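Lolska, qui sommes-nous

Atelier de robotique, Oltcombe. Petite équipe, beaucoup de câbles. Fondé par Idrisa Okoth et Nii Ankrah. On apprend aux pinces les gestes de la maison, trier, ranger, poser.

Portes ouvertes : en janvier, 224 visiteurs. Prochaine date en mars, inscription par mail. Démo en continu, le tri des couverts, à table, sur nappe à fraises. Cuillères, fourchettes, baguettes, un bac en inox. Les visiteurs prennent la pince en main s'ils veulent, les enfants aussi.
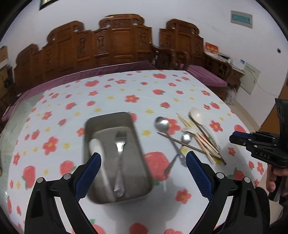
Combien de temps dure la visite ?
Comptez 28 minutes, démo comprise, par groupes de 10 maximum.

Écoles et entreprises : nous écrire avant, on adapte les horaire. Projet Numura présenté en fin de parcour, à l'étage. Parking derrière le bâtiment Makokha, entrée par la cour.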